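How to get back missing high school credits before the new school year

By Domenica Baumgartner
29 Jun 2025

Many students learn only in June that they do not have enough credits. When my son was in this situation, I did not know where to start, so I write the steps in the order that worked for us at Prullerby High School.

First, ask the counseling office for a full transcript. The report card is not enough, as it shows one year only. Our school asks for 208 credits for the diploma, and my son had 140 at the end of grade eleven. Write down every class with an F or an "incomplete". An incomplete is easier to repair, sometimes with one missing project.

Second, make an appointment with the counselor. Ours was Ms. Nisha Dubey. Bring the transcript and ask which classes are required and which are electives. Required classes must come first. Please ask also if the student can take a class at the adult school in the evening, and get the answer by e-mail.

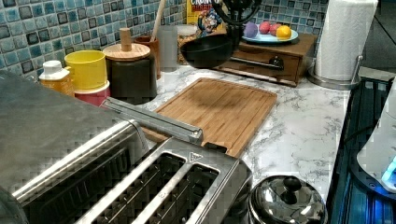 Third, choose the form of study. Summer session is fast, and one absence there is like a week of absences in the normal year. Online recovery is slower, but the student can work at home. In our district the online student must log 40 hours for each class and take the final test at school with a photo ID.

Fourth, make a weekly plan on paper. We put the most difficult class (for us it was algebra) in the morning, and left two evenings free. When my son was behind, he used the Saturday hours of his teacher, Mr. Valdovinos.

Fifth, check that the new grades are on the transcript. Do this in August, before the schedules are printed. One of our grades was missing, and the registrar needed nine days to correct it. Keep the completion slip from each class until you have the corrected transcript in your hand.

Last updated by D. Baumgartner: added the rule for the photo ID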